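Wool blanket smells musty after storage

Posted in Laundry & Linens by bovwood_attic

I took a wool blanket out of a plastic bin last Friday and it smells like an old basement. No stains and no moth holes that I can find. The care tag is gone. I've had it on the porch for two afternoons and it's a little better, but I wouldn't want it near my face yet. Can I machine wash it, or is that asking for trouble?

tandosgate4

Skip the machine for now. Two afternoons isn't much for heavy wool. Give it four more, in shade with some wind, and turn it over halfway through each day. At night bring it in and leave it open on a spare bed – don't fold it up while it still smells. 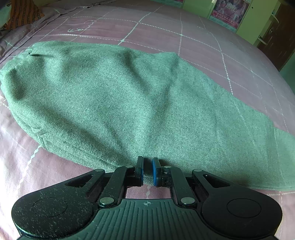

If that doesn't do it, hand wash in cool water with wool soap. Press the water out with towels and dry it flat. Wringing will pull it out of shape.

yilma_212

I washed mine on hot once and it came out dog bed size. So no.

flerkora

Agree with the airing. White vinegar in the rinse water helps too, maybe half a cup. Also get rid of the plastic bin – a cotton bag is better, and keep it off the basement floor.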